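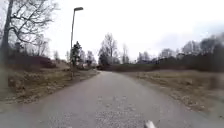

Field Robotics > Papers > Sutcliffe Path Trials > Section 3

Filed under: Mobile platforms, upkeep

3.2 Camera mounting and daily checks

The Prirnix unit was set up with one forward camera, fixed above the front body shell. The mount was tilted until the tip of the shell showed at the bottom of the image. We used the tip as a reference mark. If it moved between runs, the mount had slipped and the three clamp screws were tightened again.

Checks were done every 17 runs on the Nendcombe path. The wheels were brushed clear of grit, the lens was wiped, and the battery was swapped at 80 percent discharge. One clamp was replaced in May after its thread wore out.

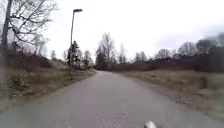

Figure 3. Forward view on the asphalt path, with part of the robot's body at the lower edge.

Lamp poles and tree trunks served as upright lines for checking roll. Hedges and grass edges were too uneven for this and were left out. Runs with a roll error above the limit in Section 3.1 were repeated after the mount was reset.

Comments

fistano: Did you use thread lock on the clamp screws? Ours back out on rough paths.

gritty_wheels: Every 17 runs seems long for the wheels. We brush after each one.

pathrunner3: Is the mount drawing in the appendix? I can't find it.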